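Wimidis Demonstration Project - Frequently Asked Questions

What are you collecting?
Examples of two robot arms working around small electrical parts and a little belt conveyor. A person guides the arms through a task, we record it, and the learning system studies the recordings. We have 3,395 so far and we love watching the pile grow!

What does the work table look like?
Brown paper with a grid of blue tape, so we can talk about where things go. 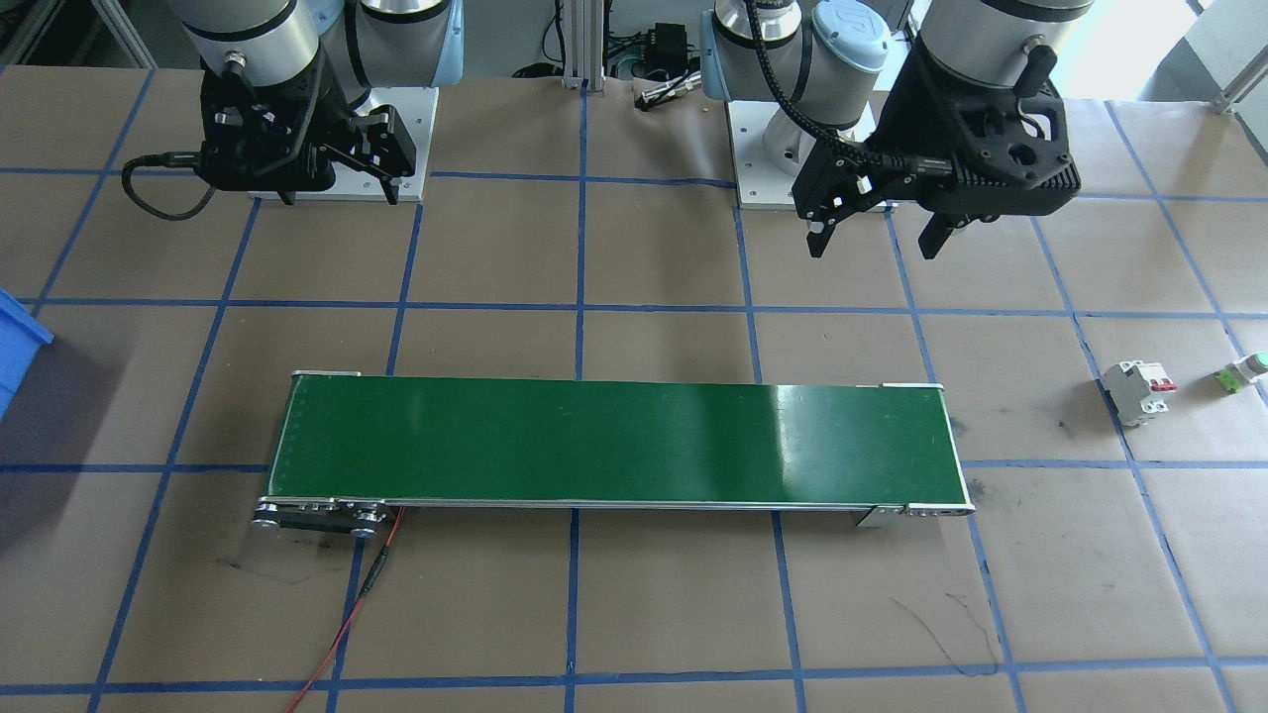 Both arms over the table, with the green-belted conveyor in front.

Do you keep the failed tries?
Yes, all of them! A missed grab can teach a lot - we just label it as a miss.

How long is one example?
Most run some 30 seconds. An operator records for up to 11 minutes, then takes a break.

Why record from the wrist too?
A wrist view gets in close, down to scuffs and specks on the surface. It also keeps the gripper fingers in view right where the action is.
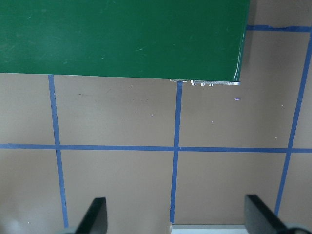

Joining in

Can my school or club take part?
Please do! Groups of up to 4 can book a session at our Trisholm lab, and the next round opens in September. You don't need any robot experience.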